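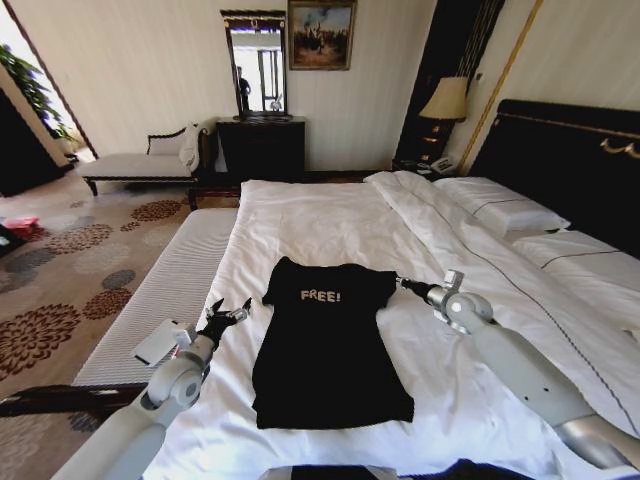 Can you fold a T-shirt properly on a bed?
Most of the time, if the mattress is firm and you smooth the shirt out first. A table is still better.

Laundry Myths, Gallery 6: The Bed as a Folding Table
Words: Niamh Ó Riain

Every folding guide I have read in the past year tells me to use the bed. It's big, it's clean, it's right there. The Wendville Home Club handout goes further and claims that folding on a bed "relaxes the fabric." I'd like to know how anyone measured that. Cotton jersey lies flat when you pull it flat, and a soft surface gives you less to pull against.

So I'm not sold, but a lot of readers are.

Black tee, white sheets
Short sleeves out to the sides, neckline toward the pillows, "FREE!" across the chest. I'll grant the bed people one point: a dark shirt on white bedding is very easy to see, so you can check the hem and sleeves at a glance.

The duvet is folded back on the right side. Guides love to skip this step. Try folding on top of a thick duvet and the shirt sinks wherever you press on it.

Notes on the claims

"A bed saves your back." Does it? Most beds are lower than a kitchen counter. Akash Solanki wrote in to say he folded 17 shirts on his bed and had to sit down afterward. One man, one bed, but I believe him.

"Prints last longer if you fold around them." Maybe. I have seen this repeated on four different sites and never with a source. With lettering across the upper chest, the usual fold in thirds bends the word at both ends anyway. You could fold wider, if your drawer allows it. Mine doesn't.

"Folded shirts stay smooth for a month." Mine don't make it to the weekend.

"File them upright and you'll wear them all." I tried this through November. I wore the same five shirts, and they were easier to find, which is something.

What I do
Sleeves in, sides in, bottom up to the collar, then in half again. I use the kitchen table when it's clear and the bed when it isn't. Enikő Kun swears by a folding board and has offered to lend me hers. I said yes, mostly so I can complain about it with some authority.

Comments are open. If you have tested any of this with a ruler, please send the measurements along with the opinion.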